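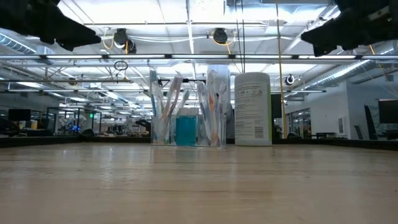
table-level view, clear organizer with wrapped brushes + bottle, both grippers up top

From: Garnet Girard
To: perception-dev list
Subject: Re: grasp planner picks the wrapper edge, not the handle

Quick reply, I have the rig until 5 and then Josué needs it.

On Tuesday, Marloes De Graaf wrote:
> After the Skilavano update the planner keeps proposing grasps well
> outside the handle on anything in clear film. Depth looks fine to me
> on bare objects. Is this segmentation or is it the width estimate?
> Also, does anyone else see the two bottles get merged into one track?
> I get it maybe one run in three. Happy to send logs.
> Marloes

Both, I think. Segmentation first. The mask grows out to wherever the film throws a highlight, then the width estimator takes the mask at face value and asks for an opening way too big. Bare objects never trigger it, so your depth check wouldn't show anything. In the organizer it's worse: clear wrapper in front of clear wall, and the depth there is mostly holes. Zotura fills holes by default. Turn that off (fill_holes: false in the perception yaml) before you do anything else.

I replayed 208 saved proposals with it off. Bad widths mostly gone for brushes lying on the table. Standing ones still bad, no fix yet.

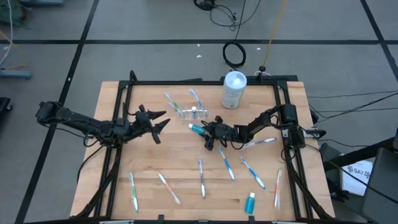
TRACKING / ID MERGE

Yes I get the merge too. Layout like this one is the worst case: one bottle in the holder, one in the right gripper just below it, same sort of blue, white caps on both. Tracker matches on color + distance and the distance gate is too loose. And there's a third near the front of the table which sometimes inherits the ID when the arm covers the other two.

What I changed:

gate radius down, see branch ouellet-gate
anything flagged as held gets its own ID until release
track timeout 800 ms to 500 ms

The last one I'm least sure of. Shorter timeout means we drop brushes under the right forearm, they come back with a new ID and the planner thinks its a new object. Dimas had a patch for occlusion by the arm's own links, using the joint states to mask. Dimas is that still alive anywhere?? I looked on Trumier and only found the old branch.

Back to wrappers. For the wrist camera I'd skip the mask completely and fit a line to the handle, then close on the line. Film edges are faint at that range and the handle isnt. Thérèse tried something like it in May for cables, code should port with not much work.
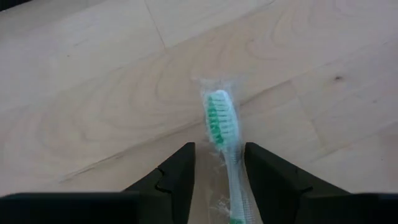
wrist cam, open fingers either side of the handle. Note the wrinkles left of it, those are what the mask grabs

So, Marloes: yes please send logs, the merge ones first, and say which timeout you were runing. Don't bother with the full bags, proposals and masks are enough.

Will push the line fit tonight if it builds. No tests yet.

Garnet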